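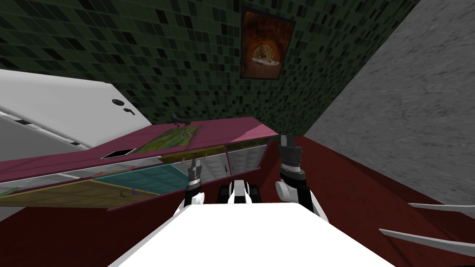

A reader who runs a high school club asked whether Trellimine is worth buying for students who have never touched a real arm, or whether the money is better put toward one secondhand servo kit that the whole group can share.

Classroom > Software > Reviews

June 3, 2022
Fotolport staff

Trellimine is a two-arm manipulation simulator sold by Flivetti to clubs and schools. A club license costs $75 per seat per year. We ran it with an after-school group from January to the end of the spring term, mainly as practice for the Ekpo Household Challenge, a student contest in which each team submits a control program and a written log. The contest is scored in simulation only, so the results below say little about hardware.

Installation took one session. The package needs 8 GB of memory and will start with less, but the room loader then stalls without an error message. The manual runs to 132 pages. Its sections on joint limits and the control loop are clear and match the software. The section on cameras was written for an earlier release and uses menu names that no longer exist.

Students write in Python. A first script that raises both arms and opens the grippers is short, and most of the group had it working before the end of the second meeting. Coordinating the arms is harder. Trellimine gives each arm its own command queue, and a delay in one does not hold the other. The students solved this with a shared timer, which should have been part of the library.

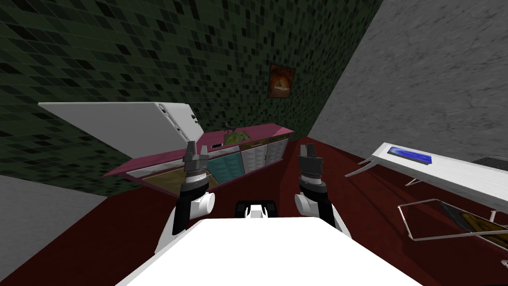 Body view in a Trellimine room, both grippers open near the magenta cabinet.

Rooms are generated from a seed number. Layout, wall finish and cabinet colors all vary, and the colors are often ugly. The variation is useful all the same. One team had tuned its cabinet finder to tan doors, and the program failed as soon as the seed changed. Seed 1042 became the group's standard test, for no better reason than that it broke the most programs.

Contact handling is the weak part. Light objects slide when a finger touches them, and the friction setting has little effect below the middle of its range. Handles behave better – a grip that is slightly off center will still hold a door through most of its swing. Logs are saved as plain text and can be opened in a spreadsheet, which suited the written half of the contest.

The views can be switched while a program runs. Our students planned from the body view and changed to the gripper view for the last few inches. The gripper view has no depth readout in the club edition, and judging distance from flat shading alone is slow work for beginners.
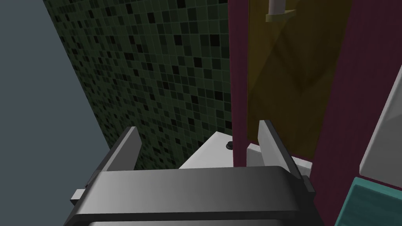 Gripper view, fingers open, green mosaic wall at left.

Frame rate on the school's older laptops was about 8 per second with every view open, and acceptable with one. Support replied to two of our three questions. The third, on exporting joint data at a fixed interval, is still open.

For a club entering the Ekpo contest, Trellimine is the practical choice and we would renew it. A group with no contest in mind should buy the servo kit first and add a single seat later, if the queue for the arm gets long.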